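I've come to believe, after nearly 16 months of building at home, that a gripper ought to grow up in a bedroom, on soft and uneven things, where a bottle rolls if you so much as breathe near it.

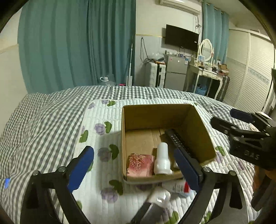

*Jaws open around the box, blue pads on the inner faces.*

The shared shop at Pliltgate has lovely flat benches, and I do love them (the coffee too!), but a quilted mat has taught me more about grip than 2 winters there.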